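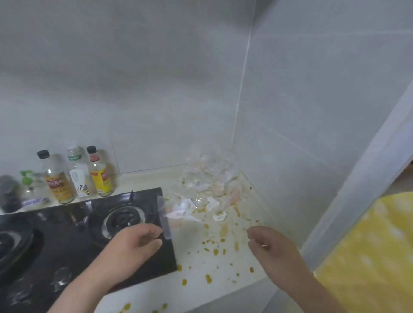
Kirnumora Recipe Text Collection

Version 2
Released July 2025
Maintainer: Nermin Şimşekoğlu
Annotation lead: Khôi Võ

Summary

Kirnumora is a collection of 3000 home cooking recipes in English, each split into ingredient lines and numbered steps, with a layer of hand annotation on top. The recipes were typed from handwritten cards, photocopied club booklets and loose sheets lent by households in Grultolton and Manzano. It is meant for work on parsing quantities, normalizing ingredient names and linking steps to the ingredients they use. It contains text only. Scans of the source cards are not distributed.

Contents of the release

recipes.jsonl: one recipe per line, UTF-8
ingredients.tsv: normalized ingredient names and their variants
units.tsv: unit strings found in the text, with the canonical form
splits/: lists of recipe identifiers for train, dev and test
CHANGES: differences from version 1
LICENSE

Record format

Each record has the following fields.

id: string, stable across versions
title: string, as written on the source
source_type: card, booklet or sheet
ingredients: list of objects with raw, quantity, unit, name and note
steps: list of objects with raw, uses and verbs
yield: string or null
remarks: string or null

The raw fields keep the wording of the source, including misspellings and abbreviations. All other fields are derived. If a derived field conflicts with the raw text, treat the raw text as correct and file an issue.

The quantity field is a string. Earlier drafts stored it as a float, which lost the difference between "1/3" and "0.33" and could not hold ranges such as "2-3" or entries such as "a good handful." Code that reads version 1 will need a small change here. A parser for the string format is in the Hekent tools repository under quantity.py.

Transcription

Sources were typed by one person and checked against the original by another. Line breaks inside an ingredient were removed. Line breaks between steps were kept where the writer clearly intended separate steps; where a method was written as a single paragraph, it was split at sentence boundaries. Crossed-out text was dropped unless the replacement was missing. Marginal comments went into remarks.

Illegible words are marked [?]. A word the transcriber could guess from context is followed by [?] with no space, as in "marjoram[?]".

Annotation

Annotation followed a written guide, now in its ninth revision. Kerttu Kallio wrote the sections on ingredient names and Crescencio Robles wrote the sections on steps. The points below cause most of the questions we receive.

Preparation words go in note when they describe a state the ingredient should be in before cooking starts. "1 onion, chopped" gives name "onion" and note "chopped". "Chop the onion" in a step is left in the step and adds nothing to the ingredient.

Water is annotated as an ingredient only when it appears in the ingredient list or ends up in the dish. Water used for rinsing, soaking and discarding, or for a water bath is not linked. The verbs "rinse," "wash" and "run under the tap" are kept apart in the verbs field, as several users asked for the distinction.
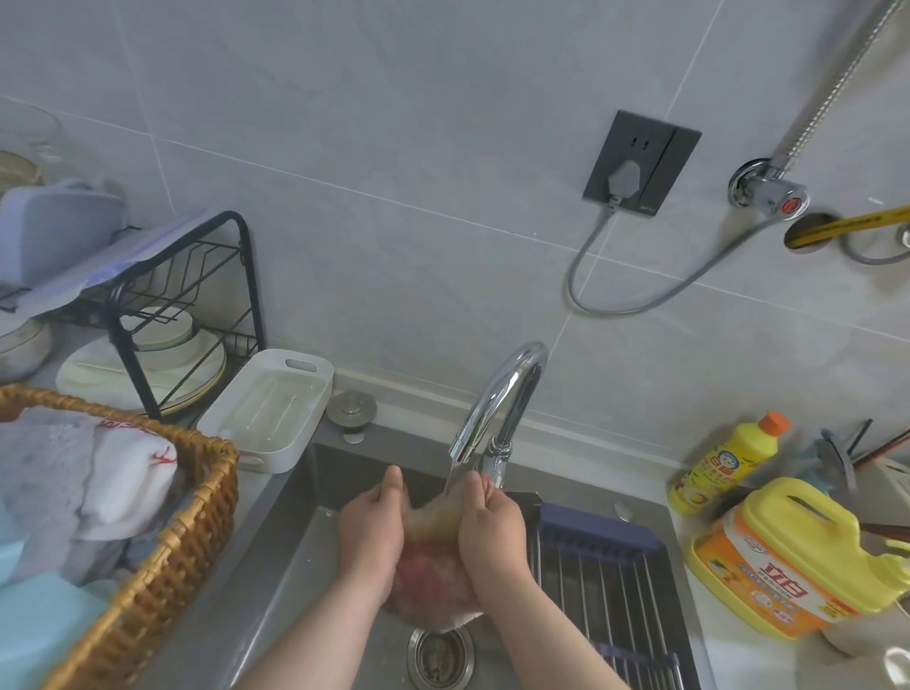 Cuts of meat keep the name used by the source. No attempt was made to map regional names to a single standard. "Stewing beef," "chuck" and "shin" are three separate entries in ingredients.tsv, linked by a shared parent value of "beef". Where a recipe says only "meat," the name is "meat" and the parent is null, even if the title suggests an answer.

Pronouns and phrases such as "add the rest" are resolved to specific ingredients when the reading is unambiguous. Otherwise uses holds the string "unresolved". Do not count these as errors when scoring.

Splits

The test split was drawn by household, so no household contributes to both train and test. This matters more than it may seem — many families hold several near-identical copies of one recipe, and a random split leaks them. The dev split was drawn the same way. Scores reported on the random split from version 1 are not comparable and should not be placed in the same table.

Known problems

Oven temperatures appear in Fahrenheit, Celsius and as words ("moderate," "hot"). They are not normalized.

Cup sizes are not stated by most sources. The canonical unit is "cup" in all cases and carries no volume.

90 records have an empty yield string where the value should be null. They will be fixed in the next release. Until then, test for both.

Baking is overrepresented. People keep cards for cakes and cook their weekday meals from memory, and the collection reflects that. It should not be used to draw conclusions about what households in either town eat.

Some recipes include home canning or curing methods that do not meet current food safety advice. The text was left as written. Do not present it to readers as instructions.

Personal information

Names of contributors were removed from titles and remarks and replaced with [NAME], except where the name is part of a common dish name. Addresses and phone numbers were deleted. Contributors signed a release form and may withdraw a recipe at any time. Withdrawn identifiers are listed in CHANGES and are not reused.

License and contact

The annotations and the compiled files may be used for research and teaching with attribution. Commercial use requires written permission. Sheila Entwistle handles permissions and withdrawal requests.

Report transcription errors through the issue tracker. Include the id, the field and the corrected text. Corrections to raw fields are checked against the scan before they are merged, so expect these to take longer than corrections to derived fields.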